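Pad fray

Pad fray is a fault in hand-held grippers where the lining on the jaws wears at the edges and starts shedding fiber. I keep this entry for our sock-folding work (Irja Koivisto wrote the first draft, and I've messed with it ever since!). You wear one gripper on each hand and handle the cloth the way you'd want a robot to.

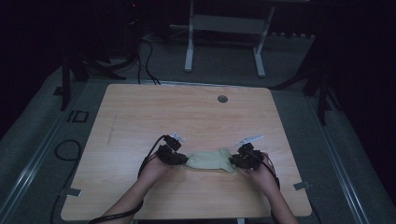

Pale cloth held between two hand-worn grippers.

Causes

Mostly it's plain rubbing. Fine knits are the worst, I think, as a thread snags on a rough edge and you tug without noticing. Our Drotel pads went 1,162 grips before Brynhildur Hafstein flagged them, and by then nearly four sessions had slipped folds in them. Look for strands at the corners of the jaw tips, because the flat face can seem fine long after the edges have gone.
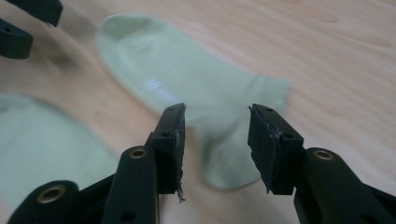

Safety

A frayed pad won't hurt you, but squeezing harder to make up for it might! I had a sore wrist for three days. Check the cables at the wrist too, and stop if one pulls.

Repair

Trim nothing. I tried, and it only opened up more of the edge. Peel the old pad, clean the jaw and fit a new one, on both fingers,
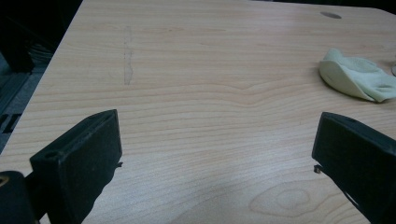
and then run a few easy grips on a single piece of cloth before you record anything. Sugiyama pads are thicker, so redo the closing width.

See also: Jaw alignment; Slipped fold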